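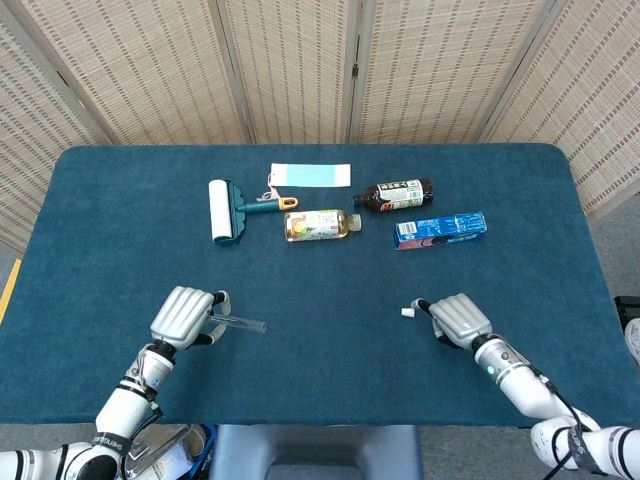 Banco de trabajo del taller compartido Vedia. Tubo de vidrio en la mano izquierda; tapón blanco junto a la derecha.

Julio de 2020

Se publica en esta bitácora el estado de la tarea de tapado, segunda de las previstas en el proyecto Jollura, que el autor desarrolla en el taller compartido Vedia. La primera, dedicada a la recogida de objetos horizontales, quedó descrita en la entrada anterior.

La tarea consiste en sujetar un tubo de vidrio con una mano, tomar el tapón con la otra e introducirlo en la boca del tubo. Ambos brazos deben coordinarse en un espacio reducido, y el margen de error es escaso: un desvío mínimo en la muñeca basta para que el tapón ruede sobre el paño. El índice y el pulgar de la mano derecha realizan la pinza; los demás dedos no intervienen.

Al fondo de la mesa se mantienen los objetos de uso doméstico: el rodillo quitapelusas con mango verde azulado, la botella de té, la botella oscura y la caja azul alargada. El programa de control, denominado Josden, debe ignorarlos durante el tapado. En la versión 550 confundía el cilindro blanco del rodillo con el tapón; la versión 651 corrigió ese comportamiento mediante un filtro de tamaño.

Respecto al montaje, se han adoptado las siguientes decisiones:

Superficie. El tablero se ha cubierto con fieltro de color verde azulado oscuro, que amortigua la caída de las piezas.
Fondo. El biombo de paneles tejidos delimita la zona de trabajo y simplifica la segmentación. Sus hileras de puntadas generan todavía algún contorno espurio.
Vidrio. La transparencia del tubo dificulta la estimación de profundidad — cuestión que permanece abierta.

El registro acumulado asciende a 703 intentos, de los cuales 27 se han descartado por errores de sincronización entre los brazos. El método de calibración procede del cuaderno MacLeish, con modificaciones menores en el orden de los puntos de referencia.

Queda pendiente revisar la fuerza de cierre del pulgar izquierdo y repetir la serie con tubos de otro diámetro. Los archivos de configuración se incorporarán a la sección de descargas una vez depurados los comentarios.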